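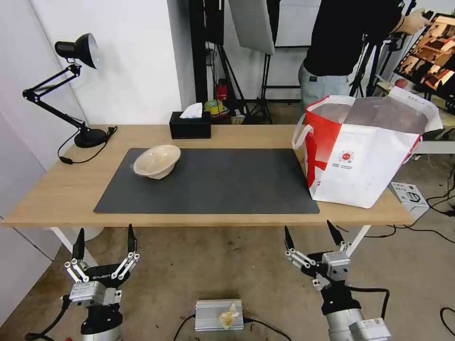 I've been following the row over the consulate in Oncombe since January, when the council first asked for barriers along Musness Road, and I still can't walk past without getting drawn into an argument. Selamawit Kahsay runs the bakery opposite and she's furious (with reason – deliveries now stop 125 metres short of her door!). I wrote up her side at a wooden table with the black desk lamp bent over my notes and a box of tissues within reach, sneezing my way through 55 pages of council minutes. Margarida Moreira, who speaks for the consulate, told me the barriers come down once the visa queue moves to Tultcombe. Selamawit wants a date. So do the 350 neighbours who signed her petition, and last I heard they were still waiting for one.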